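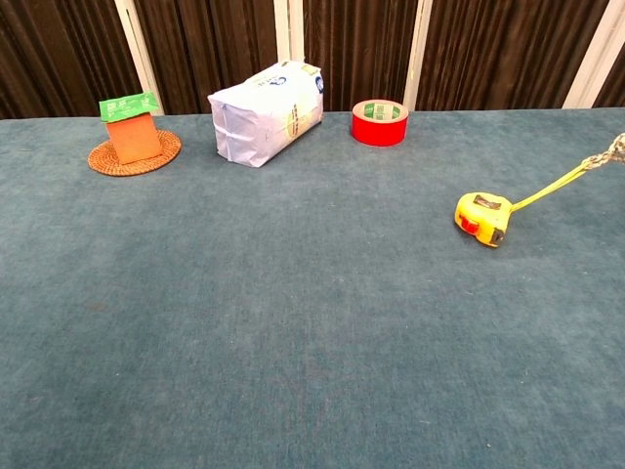 Eltdale Lab > Projects > Jaber > Gallery

Objects on the blue table

Thursday, February 1, 2018
By Hedvig Åberg

Jaber is our project about how a robot can learn where things may be put down. The method is simple to say: the system looks at a table, decides for each thing what is holding it up, and only after that it chooses a free place for the next thing. We call the result a support map. In the older version of our work, which we called Nokunov, the robot chose the place first and looked at the objects after. It was faster, but it often put a thing on top of another thing that could not carry it.

The notes on this page are for visitors who have asked what our material looks like and what we measure. Siv Bråten has written the longer report, and I have only tried to keep the parts that can be understood together with a picture.

The row at the back

We put most of the objects near the far edge of the table and leave much of the cloth free toward the front. The free cloth is part of the test. A good method should see it as one large surface, also where the color is a little uneven. Our first surface model drew a border at every darker patch, and the planned places became very small.

Coaster, box, packet

The woven coaster with the orange-red box on it, and the green packet folded over the top of the box, is the arrangement I like best. The support map must have three steps there: the table holds the coaster, the coaster holds the box, the box holds the packet. Many methods find only two steps, because the packet follows the shape of the box and is taken as its lid. If the robot then is asked for the box, it plans to lift both.

The rim of the coaster is also useful. It can be seen outside the box on all sides, so the method has a fair chance to understand that something lies between the box and the cloth.

Plastic package

Plastic wrapping that wrinkles at the ends gives us bad depth values. We do not try to repair them. The method takes the outline from the color picture and uses the depth only on the parts where it is calm. The package lies at an angle to the table edge, and this we want too, as a straight row teaches the model a habit that we must later remove.

Red tape roll

A roll standing on its flat side is stable, and the same roll on its round side is not. In the support map these are two different states with two different rules for what can stand close to it. The red tape gave us few problems. A clear tape, which we tried in December, gave many and is now out of the set.

Tape measure with strap

Siv insisted on this one and she was right. The yellow housing is easy, but the strap goes to the right and over the side of the table. For the map, a thing can be held by the table and still have a part that is not held by anything. We mark such a part as "hanging", and the planner is not allowed to count it when it looks for the center of the object. Before we had this mark, the planned grip on the tape measure was too far to the right.

What we found

We recorded 100 arrangements with objects of this sort. Of these, 98 could be used, and 2 were taken out after an error in the calibration file. In 17 of the used arrangements the support map had at least one wrong connection. Most of the wrong ones were thin things lying on other things, such as packets, cards and folded cloth. The strap cases were better than we expected — I had believed they would be the worst.

The comparison with the Clarner planner is not finished. It wants a full model of every object before it starts, and we have not yet decided how to make this fair. I will add the numbers to this page when Siv and I agree about them.

If you want to use the arrangements in your own teaching, please write to us first. The object list is free to share, but the recordings are still being sorted and some of the file names will change.

Contact: Hedvig Åberg, Jaber project, Eltdale Lab | © 2018 Eltdale Lab | Back to top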